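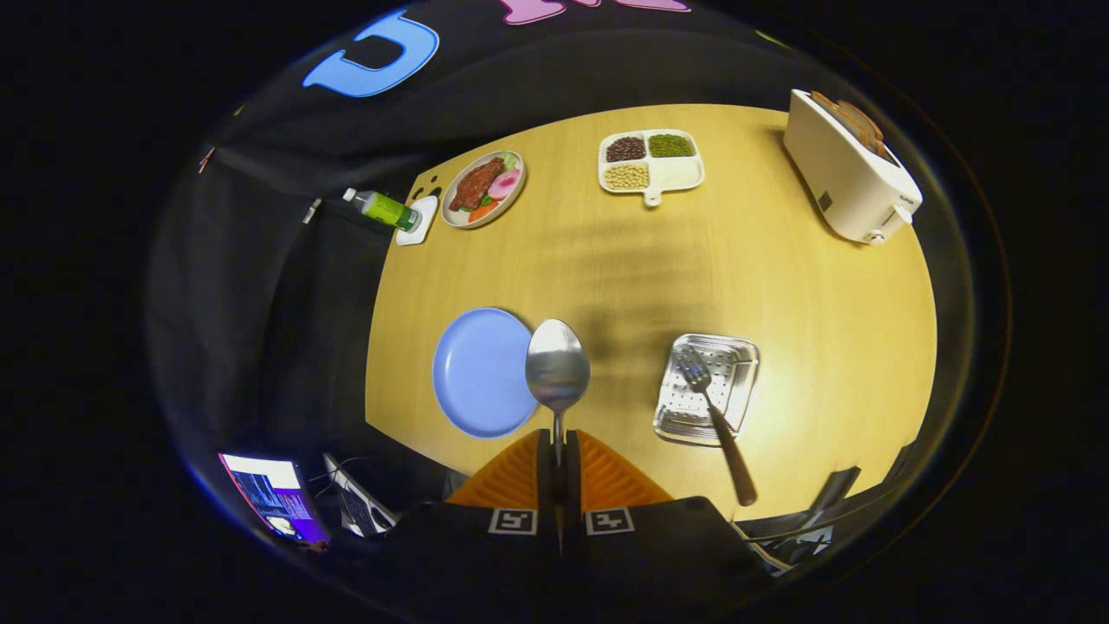

Spoon, fork and the pale blue plate, table-setting corner, Fillora open day.

Quick notes before I forget it all. Got to Kandolar just after 9, parking already a shambles, walked up from the oval. Sign-in sheet, sticker, off you go. Two hours, which wasn't enough.

Started at the pretend kitchen. Light wooden table, nice warm colour, and a round white plate with a glazed-looking steak, carrots, a bit of lettuce and a pink slice I took for ham. Play food. Made me hungry anyway. Metal tray with little holes all over the bottom, brown-handled fork lying across it. Cutlery is proper metal, not the flimsy toy stuff – big tick from me.

Kettler room next. Storage mostly, shelves on castors, labels on everthing. Asked about replacing lost pieces and was told to email. Will do.

Missed the Cetalmont talk, queue out the door. Apparently they run it again in July.

Tea was good, lamingtons gone by the time I got there. Catalogue weighs a tonne, 2000 items and no index – why?? Took 2 anyway, one for the staff room.

Would go agian. Earlier, and with a bigger bag.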